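Chapter 4
Learning From a Working Lab

Before we get to any equations, let's go on a visit! Each June the robotics lab at Belkadi opens its doors, and students from Lemport crowd in to watch people teach machines how to handle everyday things. Last time over 400 visitors came through, and many of them stayed far longer than they had planned.

The demonstration you'll follow in this chapter was led by Hatem Amrani. He began with a hand-held gripper, a tool with two fingers that a person carries and points at the work. (You'll meet its relatives again in Chapter 6, bolted to arms.) Look at how much of the view the fingers take up, and how small the target seems beyond them.

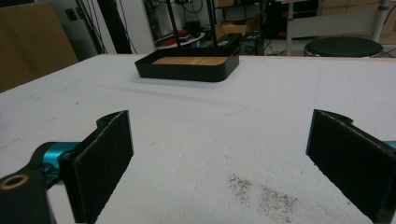 Figure 4.1 The gripper's two fingers, open, with a black tray near the far edge of the table.

Hatem asked everyone the same thing: how would you tell a machine where that tray is? People pointed, they said "over there," they said "straight ahead" — and every one of those answers depends on where you're standing. A gripper needs something better. It needs a frame of reference, a fixed way of saying where things are, and that is the big idea of this chapter.

Now compare the next view with the first. The tray has its tan lining, the fingers have their dark, felt-like pads and the teal parts behind them, and the same kinds of landmarks turn up in the room. Try sketching both views from memory, then measure where the tray falls in each. Small differences matter a great deal to a machine! 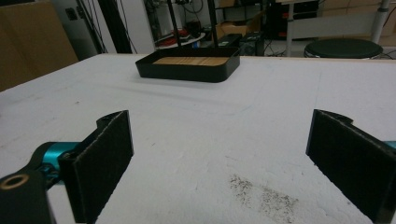 4.1 Points of View

Essam Ghoneim, who works on the lab's software, likes to start with 2 sheets of graph paper. Take a pair yourself and mark an origin in the lower left corner of each.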